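Budgeting for a kitchen robot arm without losing the rest of the kitchen

Most of the advice on buying a countertop arm comes from people who sell them, so it starts with payload and finishes with financing. Mine starts with a tape measure. Go and measure the counter you plan to give up. Then measure it again with the toaster where the toaster lives, and see if you still want to do this.

The arm is the cheap part

I know how that sounds when you have the price open in another tab. But the arm is one line on the budget, and the other lines breed. My list before ordering had 2 items on it: the arm and the gripper. By the time I was ready to run anything it had 11. Clamps, a spare set of fingertips, a surge protector, a longer cable, a slightly different longer cable. The extras that fit in a shoebox came to $141, and I still own the first cable if anyone wants it.

Write down the following before you shop:

Mounting. A clamp needs an overhang on the counter and something solid under it. Check for the drawer. There is always a drawer.

Reach. Measure from where the base will sit to the farthest thing you want picked up, then add the height of the dish rack if the arm has to go over it. Vendors quote reach with the arm stretched out flat, a posture in which it can do very little except point.

Fingers. The Rovham I bought came with wide padded ones that were lovely on a sponge and hopeless on crockery. Narrow fingers cost extra at Gelex and even more at Strickland, who will at least answer the phone.

Power. Count your outlets, then subtract the kettle. You will not win an argument with the kettle.

Pick one job and price that

"Help in the kitchen" can't be budgeted. "Move plates from the counter to the rack" can. Use your own plates when you plan it, too. A plate with a raised rim gives the fingers an edge to straddle, one on the outside and one over the middle, and that decides how wide the gripper has to open and how thin the tips should be. Take a plate to the showroom if there is one. The man at Rorell looked at mine as though I had brought a live chicken, but he did let me try it.
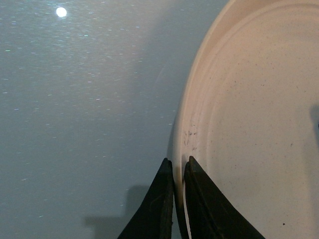
Shiny counters deserve a line of their own. If the arm uses a camera to find things, a glossy top under a bright bulb can throw glare back at it, and you may end up paying for a better lamp. Try a cheap matte mat first. Remedios Montoya, who talked me out of two models and into a third, keeps a roll of shelf liner for exactly this and charges me nothing for saying so every time I visit.

Old plates before good plates

Set aside a practice stack from the thrift store. Mine was 19 plates, none matching, and I put the cost in the budget under "tuition." Leave the wedding china in the cupboard until you are bored of watching the thing work. Bored is a good test. Nervous means keep practicing.

Secondhand

Worth a look, with conditions. Ask to see it run from a cold start. Ask which software version it is on and whether the seller still has the login. Scratches on the fingers don't bother me, but play in the wrist does, so hold the gripper and wiggle it gently with the power off. Faraji Chege bought one from a listing that said "barely used" and found a fork inside the base cover.

What to leave for later

Skip the rolling cart until you have run the arm in one place for a couple of months. Skip the second arm altogether. Keep a bit back for replacement fingertips, which wear faster than you'd like and are sold in packs sized for somebody else's gripper.

And order on a Wednesday if you can. Mine came on a weekend, support was closed, and I spent two days with a very expensive paper towel holder.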